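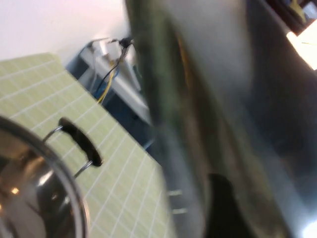
# Unit 4: Heat transfer in small-batch cooking

Handout for the catering science module. Read before the Thursday practical. Symbols are the same as in Unit 3 except that *h* now stands for the surface heat transfer coefficient and no longer for height.

## 4.1 Scope

Unit 3 dealt with steady conduction through a flat wall. Food in a vessel is seldom at steady state. The temperature at the centre of a portion lags behind the temperature at its surface, and the lag depends on thickness, on the properties of the food and on how well heat crosses the boundary. This unit covers the lag and the simple ways of estimating it.

Radiation is left out until Unit 6. Microwave heating is not examined.

## 4.2 The Biot number

The Biot number compares resistance to heat flow inside the food with resistance at its surface:

Bi = hL / k

where

- *h* is the surface coefficient, W/(m² K)
- *L* is the characteristic length, m (volume divided by surface area)
- *k* is the thermal conductivity of the food, W/(m K)

If Bi is below 0.1, the food may be treated as having one temperature throughout. Peas in still air come close to this. A joint of meat in boiling water does not come near it.

Note that *L* is not the thickness. For a slab heated on both faces it is half the thickness, and for a sphere it is one third of the radius. Most of the marks lost on this topic last June were lost here.

## 4.3 Lumped cooling

For small Bi the temperature T at time t follows

(T − Ts) / (T0 − Ts) = exp(−t / τ)

with τ = ρcV / (hA). Ts is the temperature of the surroundings and T0 the starting temperature. The group τ is the time constant. After one time constant, 37% of the original temperature difference remains; after three, 5%.

The equation assumes that *h* is constant. In natural convection it falls as the food cools, so the calculated cooling time is too short when *h* has been taken from the early part of the curve.

## 4.4 Worked case

A thin metal vessel holds stirred water at 100 °C. The surroundings are at 20 °C and the time constant, found from an earlier test, is 34 minutes. Find the time taken to reach 60 °C. Evaporation is neglected.

1. Temperature ratio: (60 − 20) / (100 − 20) = 0.5
2. Take logs: −t / τ = ln 0.5 = −0.693
3. t = 0.693 × 34 = 23.6 minutes

Stirring is what permits the lumped method in this case. Without it the liquid forms layers and a single probe reading means very little. Evaporation from an open surface is a large loss near boiling, and the measured time will be shorter than the one calculated.

## 4.5 Choice of vessel

Stainless steel has a low conductivity for a metal, near 16 W/(m K), against more than 200 for aluminium. In a thin wall this matters less than students expect. A wall 1 mm thick adds a resistance of 0.00006 m² K/W, while the air film outside adds something close to 0.1. The film controls the rate and the metal may be ignored.

The position changes over a burner, where heat enters in patches and has to spread sideways along the base. Hence the use of layered bases, treated by Khosravi in the Plelereo notes, section 2.

## 4.6 Problems

1. A liquid of density 1,265 kg/m³ and specific heat 2,400 J/(kg K) is held in a stirred vessel. V/A is 0.02 m and *h* is 12 W/(m² K). Find τ in minutes.
2. A sphere of radius 15 mm has k = 0.5 W/(m K). Find the largest *h* for which the lumped method is valid.
3. Convert 344 K to degrees Celsius, and repeat 4.4 with this as the starting temperature.
4. Explain why the initial rate of cooling should not be read from the first two points of a logged curve.

Written answers go to Babak Rezaei, Taheri building, before the practical. Show units at every line.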